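Moving up from a compact — Onum or Trukmont?

Forum: Cameras and Lenses > Buying Advice

pebbledash_pete
29 Jul 2022

Hello all, long-time reader, first go at posting. My old pocket compact has started eating batteries and I fancy something with a proper sensor and lenses that come off. I've whittled it down to the Onum with its kit zoom, or a used Trukmont body with a little prime. The used one works out £60 cheaper at Acheampong, and they do a 3 month warranty on second-hand stuff.

I mostly take the grandchildren, the allotment, and a lot of indoor bits in the evening when the light is rubbish. I don't want to carry a rucksack. Which would you go for?

marshlight
Reply

Trukmont, no contest. I've had mine four years and the prime is lovely indoors. Kit zooms are slow (that's the aperture, not the focusing) and you'll end up at a silly ISO by teatime. Spend the £60 on a spare battery and a strap that doesn't cut your neck in half!

fenella_f8
Reply

I'm going to disagree with marshlight, sorry. Someone coming from a compact is used to zooming, and taking that away on day one is how cameras end up in drawers. My sister did precisely that. The Onum zoom folds down so small it goes in a coat pocket, and the menus are much kinder. You can buy a prime in November when the cashback offers usually come round.

marshlight
Reply

You've got feet, though. Walk closer.

fenella_f8
Reply

Try that across a school hall with rows of parents in front of you.

tin_kettle
Reply

Both fair points. Pete, have you held either of them? The Trukmont grip is a thin little ridge and I get cramp after an hour. I swapped to the Onum last year and kept my old prime on a Catis adapter, manual focus only, but it does the job for plants and anything else that stays put.

I do a lot of wide shots in small rooms and the short end of the kit zoom is fine for it.
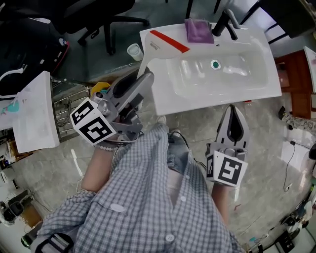 I leave the white balance on auto and shoot raw if I think I'll want to fiddle later.

pebbledash_pete
Reply

Thanks, this is already more help than the lad in the shop. No, I haven't held either! There's an Acheampong counter in town so I'll go and have a fondle. Hadn't thought about the school hall, and there's a nativity every year, so fenella may have a point.

Daft question — do I need the viewfinder? The Onum one is an extra you clip on top and it's £100. I've only ever used the screen on the back.

marshlight
Reply

Not daft. I'd say yes if you're out in bright sun at the allotment, as you can't see a thing on the back screen. Another reason to get the Trukmont, which has one built in, so your cheap option just got a lot cheaper.

tin_kettle
Reply

I've never bothered with it. I tilt the screen up and shade it with my hand. Wait a summer and see if you miss it, they come up used all the time.

fenella_f8
Reply

Same here, wait. And check the shutter count on anything second-hand before you pay, the shop can look it up for you while you stand there.

pebbledash_pete
Reply

Right, been in. The Trukmont felt nice but the ridge dug in just where tin_kettle said, and the used one they had left was scuffed round the mount, which put me off. I've put a deposit down on the Onum, no viewfinder for now. Picking it up once the silver one comes in, as my wife says the black looks like a burglar's.

marshlight
Reply

Wrong choice, but enjoy it! Post some pictures of the beans.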